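Unit 4 Handout: Push Buttons, and What Is Behind Them
Controls and Wiring I, spring section
Revised 2019-01-04

Read this before the bench session. It is shorter than the catalog and has fewer part numbers.

1. Where we are

Last unit dealt with relays, which do what they are told. This unit deals with the parts that do the telling. A push button looks like the least interesting item in the cabinet, and most students treat it that way until they have wired a normally closed stop as a normally open one and pressed it several times with growing sincerity.

The Husness catalog lists 1,390 push-button parts, counting operators, collars, contact blocks and lamps separately. You need to recognize about four shapes of thing. The rest is color, voltage and marketing.

2. The parts of a button

Operator. The bit you push. It may be flush, raised, or a mushroom head, meaning a wide cap you can hit with a palm, an elbow or a dropped clipboard.

Body and collar. The barrel passes through a hole in the panel, and the collar and ring clamp it there. Students overtighten these. The panel will forgive you; plastic threads won't.

Contact block. The square piece on the back, and the only part the circuit cares about. Pushing the operator moves a plunger, and the plunger opens or closes the contacts.

Terminals. Where your wire goes. Strip length is printed on the Pradero worksheet, and yes, it matters.

People learn the front of a button first because that is the side facing them in daily life. On the bench you should get used to meeting it from the side, lying down.

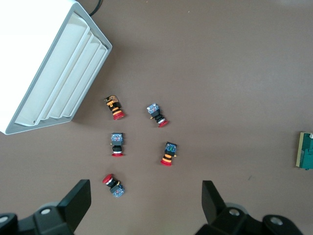
Fig. 4.1. Red mushroom-head switches on their sides. Compare the amber block at upper left with the blue block at upper right.

Two switches can wear the same kind of red cap and carry different blocks. Please write that in the margin. A cap color is a message to the operator of the machine. A block is a message to the circuit. Whoever ordered the parts may have had a third message in mind, and you will not find it in the documentation.

Block housing color is also less of a standard than you would like. Some makers use it for contact type, some for a product line, and some seem to use whatever was in the hopper. Read the marking on the block. If there is no marking you can read, use the meter. If you have no meter, go and get one.

3. Contact types

NO, normally open. No path until pressed. Used for start.

NC, normally closed. Path exists until pressed. Used for stop.

"Normally" means with nobody pushing it. It does not mean "the way the machine normally runs," although somebody writes that on the quiz every term and defends it with real feeling.

Stops are wired NC for a simple reason. If a wire falls off an NC stop, the circuit opens and the machine quits, annoyingly and safely. If a wire falls off an NO stop, everything keeps running and the button becomes a decoration.

One block usually gives you one contact, though some have two. Blocks can often be stacked or placed side by side on the same operator. Check the depth of your enclosure before you get ambitious.

4. Momentary and maintained

A momentary button springs back when released. A maintained one stays put until you do something about it. A latching mushroom head stays in when struck and has to be reset, by twisting, pulling or turning a key depending on the model.

A red mushroom cap by itself does not prove that a switch latches, or that it is rated as an emergency stop. There are momentary buttons with red mushroom heads. They are sold legally and they cause arguments. Look up the part.

Resetting an emergency stop should never start the machine. It should only make starting possible again, by way of a separate start button. Two of the old Trillus trainers were wired the other way by a previous class, and they were memorable.

5. Caps and colors

Red: stop or emergency stop.
Green: start, commonly.
Black, white, gray: general functions, depending on the panel.
Yellow: abnormal condition, intervene.
Blue: mandatory action, frequently reset.

Treat this as convention to be checked against the standard your job calls for. Treat the panel you inherit at your first job as folklore.

6. Bench exercise: sorting

Work in pairs. Parts come out of the bin mixed, as they will in life. Sort them first by cap, then start over and sort by block. The two arrangements will not match -- that is the exercise.
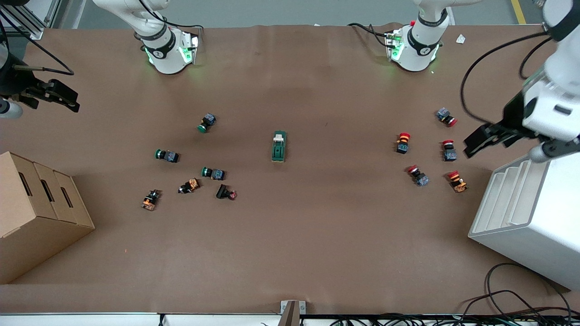
Sorting by cap felt finished in a minute, Wongsuwan wrote on last March's feedback sheet, and then the meter disagreed with half of our start pile, so could the handout please say to test before labeling anything?

It now does. Test before labeling anything. The procedure:

a. Set the meter to continuity and touch the leads together. If it doesn't beep, the problem is the meter, and you have saved yourself an afternoon.

b. Put the leads across one pair of terminals with the button released. Write down the result.

c. Press the operator fully and hold it. Write down the result. If it flickers, press straight and try again before declaring the part faulty.

d. Release. Note whether it came back by itself.

e. Repeat for every pair of terminals on the block. Lamp terminals will confuse you here. Identify them from the diagram and leave them out.

f. Now label it.

Rocker switches go in their own group, with both positions tested. They have no "pressed" state worth the name, so record the two positions as I and O.

Keep loose blocks away from the edge of the table. They are roughly the size of things that roll under cabinets.

7. For next time

Draw a three-wire start/stop circuit with a holding contact, using one NO button, one NC button and one relay. Label every contact. Then draw what happens if the wire to the stop button breaks, and write one sentence on whether you would stand next to that machine.

Worksheet 4 is due at the start of the session. Pencil is fine. Bring your own small screwdriver; the shared ones have been used as chisels.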